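# Noodle night, finally

2026-05-02 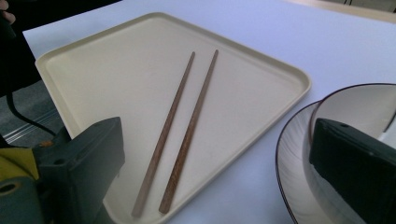 I've been wanting to get better with chopsticks ever since Athina took me to that tiny noodle place in Birkbridge, and I'm so glad I started (even if dinner takes me twice as long now)! I go for wooden ones every time. The brown pair on the cream tray has such a lovely dark grain, and I like that one is a shade redder than the other. My trick is to hold them nearer the thick ends and keep the bottom one still. Peanuts are my practice food, over 60 last night, and I ate every one. Next up is cold sesame noodles, if I can find Athina's recipe.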